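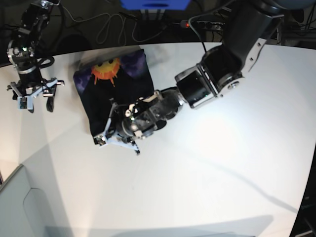

2022-09-20

**Ravbridge credit recognition pilot: working notes**

Present: I. Dobos, H. Simard, B. Gill. C. Lavoie joined by telephone for the second half. T. Li sent written comments, which are copied in below where they matter.

### Where the mapping stands

The comparison of the two diploma programs (Treltis, Institute of Applied Technology, and the MacPherson campus) is complete for first-year courses. Second-year courses have been read once by Huguette and need a second reader. Brayden will take the drafting and materials courses. The electrical courses stay with Irén.

We are still comparing learning outcomes line by line. Titles have proved to be a poor guide. "Workshop Practice I" at Treltis carries safety certification, hand tools and a short unit on measurement. The MacPherson course of the same name carries no safety unit at all, and the measurement content sits in a mathematics course that many students take a year later. A student who transfers at the end of first year would therefore arrive with credit for measurement and no assessed work in it. The reverse case is less serious but would repeat a unit the student has passed.

Options considered:

- Grant block credit for first year and require the safety unit on arrival.
- Grant credit course by course and accept that some students will carry a partial load in their first term.
- Hold the safety unit as a common requirement, taught by either institution and recorded on both transcripts.

Irén favors the third. Huguette points out that the transcript systems do not share a course code format and that a common unit would need an entry in each catalog. The catalog deadline at MacPherson falls in November. Treltis has no fixed deadline but requires a faculty vote.

Left open. Block credit remains the working assumption for the draft agreement, with a marginal note.

### Contact hours

Treltis counts 400 hours of supervised practice toward the diploma. MacPherson counts placement weeks and converts them at the end. Brayden reworked the conversion from the handbook and could not reproduce the total printed in the program guide. His total for the whole diploma, classroom and placement together, is 1,602 hours. The guide prints a lower total, and he believes it leaves out the orientation block, which is compulsory and supervised and should be in.

Thérèse's written comment on this point:

> The orientation block was moved out of placement when the calendar was last revised. I do not think anyone decided that it should stop counting. Please ask the registrar's office before we put either total in a document that leaves the building.

Agreed. No total is to appear in the draft until the registrar's office has replied. Brayden has written to them and will file the reply in the Gasar folder with the other correspondence.

Note for later: the Gasar template has a single field for hours. It will not accept a split between classroom and placement. Carter says a text note can be attached to the record, but the note does not print on the student copy.

### Test of the equivalence form

We ran the form on 2 student records, one from each institution, with names and numbers removed.

Record A (Treltis to MacPherson). Straightforward for the most part. One elective had no match. The form returns "no equivalent" and stops there, and the reader has no place to recommend unassigned credit. Huguette wrote the recommendation in the margin. Reading time was longer than planned because the course outline on file was an old version and the current one had to be requested.

Record B (MacPherson to Treltis). The student had passed a course by challenge examination. The form treats this as a missing grade. Irén's view is that a pass by examination should be read the same way as a pass by attendance, provided the sending institution records it as such. Carter does not object but wants the wording in the agreement itself, where it can be cited on appeal.

Changes to the form arising from the test:

1. Add "unassigned credit recommended" as an outcome, with a space for the level.
2. Add the version date of the course outline consulted.
3. Accept "pass by examination" in the grade column.
4. Move the reader's signature to the last page. It is on the first page at present and both readers signed before finishing.

Huguette will make the changes. Please do not circulate the present version any further. There is a copy on the shared drive under the old file name, and it should be removed.

### Faculty exchange

Short discussion only. Two instructors at MacPherson have asked whether a teaching exchange could begin before the credit agreement is signed. Carter sees no legal obstacle, as the exchange would run under the existing staff mobility letter. Workload is harder. Treltis assigns teaching by term and MacPherson by academic year, so a one-term exchange leaves MacPherson to cover the rest of the year from its own staff. Thérèse suggests pairing the first exchange with a scheduled study leave. Irén will ask the department heads whether any leave is planned.

Housing was raised and put off. It belongs with the staff mobility letter.

### To do

- Second reading of second-year courses: Brayden (drafting, materials), Irén (electrical)
- Registrar's reply on orientation block: Brayden
- Revised equivalence form: Huguette
- Wording on challenge examinations, one paragraph, for the draft agreement: Carter
- Study leave inquiry: Irén
- Check whether the Ravbridge office needs both signatures on the draft or only on the final text: unassigned

Added after the meeting, H.S.: the old outline used for Record A came from the printed binder. The electronic copy is current. Readers should use the electronic copy until the binder has been replaced.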